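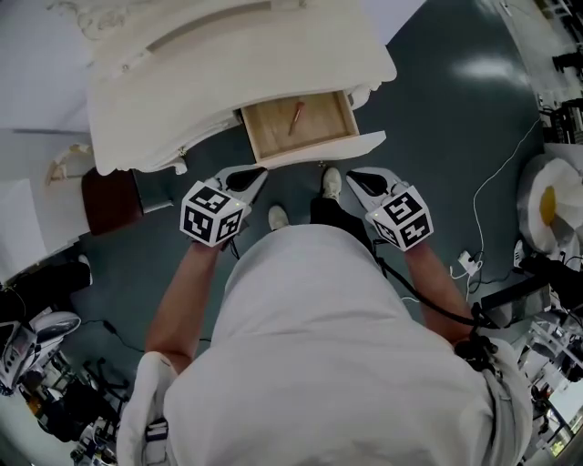 Samer Semaan wrote to me that a small drawer should be allowed to stay a junk drawer, and that anyone who sorts one will have it full again by January. He may be right about January! But I have been so happy with my little drawers lately that I want to tell you all about it anyway.

It started with the white dresser, the cream one with the scalloped top and the carved flowers near the corner. I love that thing. I love it even though it is a terror to dust (all that molding, you need a soft paintbrush and some patience). For years I treated the small drawer as a mailbox for anything I didn't want to think about. Receipts, dead batteries, buttons in tiny bags, three tape measures. One evening I dumped the whole thing onto a towel on the bed and counted, just to shame myself, and there were 191 things in there. 191! In a drawer that size!

So I made a rule for it, and the rule is that it holds what I write with and nothing else. Right now that means one single thing with a reddish body lying across the bottom, and every time I pull the drawer open I get a silly amount of joy from seeing the bare wood. I had forgotten the inside was such a nice light color.

How I got there, for those who asked after my last post:

I took everything out first. Don't pick through a full drawer, you will just push things around. Then I wiped the inside with a barely damp cloth and left it open overnight. The buttons went in a jar. The batteries went to the recycling box at Tamstead, where Lise Gauthier also talked me out of keeping the dead watch (thank you, Lise). Anything I couldn't name went into an envelope with the date on it, 2025-11-03, and if I haven't missed it by spring it goes.

The paper took longest. I found a shoe receipt for 41 dollars from a store that closed ages ago, and a birthday card I had never mailed to Hadi. I've mailed it now, so happy very late birthday, Hadi!

One more thing about old drawers. If yours sticks, try rubbing a plain white candle along the runners before you reach for anything fancier. Mine used to need a real yank and now it slides out with two fingers.

Next I want to do the big drawers, which scare me a little. Sawsan Chamoun says to start with the bottom one and I think I'll listen to her. If any of you have a good way of folding thick sweaters so they don't pop up and jam everything, please leave it in the comments.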